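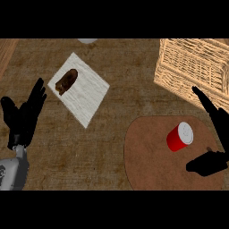 Can a policy trained only in simulation learn which hand to use for a tabletop task, without being told?

It can, as long as the training data contains plenty of scenes where the choice matters. In our runs the Plisero policy picked the hand a person would pick in 73 percent of held-out scenes, and it never saw a hand label during training.

Dollent: two-handed tabletop episodes

Dollent is a set of 3925 simulated episodes of a pair of robot arms with multi-fingered hands working over a table. It was built at the Cludthorpe lab to study hand choice: given a goal and a messy layout, which arm should move, and what should the other one do in the meantime? We had a lot of fun with this question and we hope other people will too.

What's in it

Every episode has an overhead color view of the table, joint positions and commands for both arms and both hands, the pose of every movable object, and a short text goal. All of it comes out of the simulator, so the streams line up exactly and you can replay any episode from its start state.

There are eight task families. Most are pick-and-place with everyday things such as food items, cans, cloths and baskets. The rest need both hands at once (holding a basket still while something goes in, for example), and those are the ones we'd most like to see people try!

How the episodes were made

A person drove the simulated arms through a set of seed demonstrations using tracked gloves. The Rizvi generator then cut each seed into segments, moved the objects, swapped tabletop textures, and stitched the segments back together in the new layout. Generated episodes that failed the goal check were thrown out. Episodes that passed but had a finger passing through an object were also thrown out, which cost us more data than we expected. The seed episodes are included and carry the tag "seed" in the index.

Layouts are drawn so that the object to be moved often sits near the middle of the table, where either arm could reach it. Earlier versions of the generator kept things on one side, and a policy could do well by looking at left or right and nothing else. Fixing that was the single most useful change we made.

How we measured hand choice

We asked people to look at the first view of each held-out scene, read the goal, and name the hand they would use. A policy's choice is whichever hand first makes contact with the goal object. If the policy touches nothing before the episode ends, we score it as wrong. Scenes where people disagreed with each other were left out of the score, but they are in the release under "split_opinion", and they are really interesting to browse.

The score says nothing about whether the grasp holds. Plisero quite often reaches with the right hand of the two and then fumbles. Please report task success next to hand choice if you use this data in a paper.

What surprised us

Removing the generated episodes and training on seeds alone made the policy favor one arm almost everywhere. Adding texture changes without moving the objects didn't help with that at all. Moving the objects did, even with plain textures. We also saw the idle arm learn to back away from the other one's path, and there is no reward or label for doing so. We assume it was copied from the person driving, and we would love to see someone test this properly.

Known problems

Cloths are stiffer than real ones and slide more easily. Contact sounds and touch readings are not recorded. Text goals are short and repetitive, so don't expect language skills from a model trained on them. A few long episodes have a pause near the start while the driver got settled. We left the pauses in; trim them with the "active_start" field.

Nothing in the release has been tested on real arms yet.

Getting started

Unpack the archive, open the index file, and pick an episode with the "seed" tag first, as those are the easiest to follow. The replay script rebuilds the scene and steps through it. Pass "--both" to see the commands for the 2 arms side by side.

If you find a broken episode, open an issue with its name and what went wrong.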